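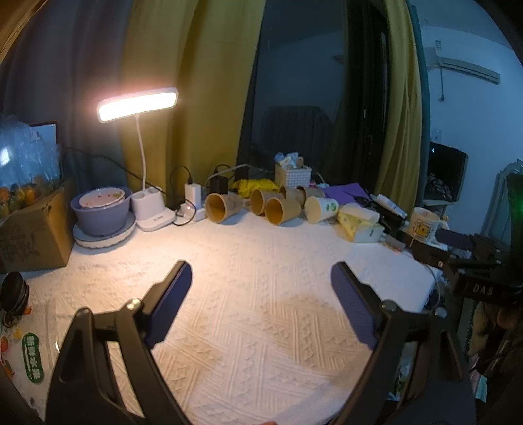 Can It Do the Dishes Yet?
Monday, July 16, 2018
Text by Nadine Saab

Every summer somebody tells me the household robot is nearly ready, and every summer I go home and do my own dishes. Annunziata Cirillo, who ran a cafe in Clisstead for 14 years, has a stricter test than mine. She wants a machine that can clear a table after a birthday party without being told what a birthday party is.

By that standard we are still waiting. Paper cups are a nasty problem. Upright, a cup is a nice tidy cylinder. On its side it rolls, points its mouth any which way and hides behind the next cup. Squeeze too hard and you have a flat cup, squeeze too softly and you have the same cup a little farther off.

Six cups on their sides along the back of the table, five brown and one white, and two black fingers open in a wide V over the cloth. A four-year-old would have them stacked by now, or on her head.

The cups may be the easy part. There are stacked bowls by the lamp, cables behind them, a crumpled yellow bag and a mug with a cartoon bear on it. A person knows at a glance which of these gets washed, which gets thrown out and which had better be left alone. Try writing that down as a rule – I gave up at the bag.

Arturo Leone, who fixes conveyor lines at Trernbridge, is kinder to the machines. On his shop floor everything arrives facing the same way, and an arm will happily move 2,000 parts before lunch. "Then someone drops a rag on the belt," he says, "and I get a phone call."

Atieno Kombo gives it nine years before she can buy something that clears her kitchen table. Ubaldo Longo says he would settle for one that finds the table. I have put my money on Atieno, and in the meantime I have bought new dish gloves.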